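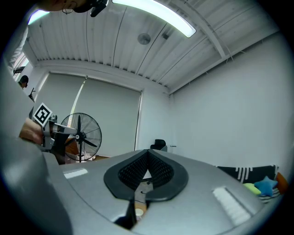
Corrugated ceiling in a rented workroom - paint, cover or leave?
Workshops and Small Spaces > Walls, Floors, Ceilings

jihoon_j
Hello everyone. I have rented a room at Clirnesbridge since September and I would like advice about the ceiling. It is white corrugated sheet, with the ridges going the long way to the back of the room. I like that it is bright. The problem is the sound. When two people talk and a third one drops something on the floor, it is very tiring for the ears.

The lights hang under the sheet and give a strong white light. I don't want to move them. I only want to make the room more quiet and maybe less cold to look at. The landlord allows changes if I can take them away again when I leave. My budget is 857 dollars in total, including screws and everything.

My ideas until now: soft panels hanging under the ridges, or cover everything with boards. What would you do?
Ji-hoon Jang

stamley_attic
Don't cover everything. I did this in my old place and I lost 4 inches of height, and the room felt like a box. Hang panels between the lights and stop there.

BrendanMM
I disagree with the above. Few panels on a metal ceiling do very little. You need a lot of area before the ear notices. If it was my room I would put a full layer of mineral wool boards on a light frame.

jihoon_j
Thank you both. Brendan, I am not sure it is metal. It sounds a little like metal when I knock, but it can also be a hard plastic. I will ask the landlord.

BrendanMM
Please ask before you drill anything. Also ask what is above it. In my building there was a gap with cables and the first screw went very near to one.

cuesta_lane
Has anyone tried the floor first? Jihoon, what do you have under your feet?

jihoon_j
Light wood, no carpet. Chairs make a terrible noise on it.

cuesta_lane
Then I would start there. A thick rug and felt under the chair legs cost me less than 100 dollars and it was a bigger change than anything I put on the walls. You can also take it with you.

stamley_attic
A rug in a workroom collects every small screw and crumb. I would never do it again. Felt on the chairs, yes.

cuesta_lane
Mine is short and flat, I vacuum it and it is fine. It depends on what work you do.

BrendanMM
One thing about the panels. If there are smoke detectors on the ceiling, do not hang anything close to them and do not paint them. My landlord in Rornex Yard made me take down 2 panels for this reason, and he was right.

jihoon_j
Good point, I will measure the distances and make a small drawing before I buy. I think the plan is now: felt on the chairs this week, then a flat rug under the table only, then I listen again. The panels can wait until the landlord answers about the sheet.

BrendanMM
It is a reasonable order. I still say you will want the panels. Write again when you have the answer, and tell us the distance between the ridges.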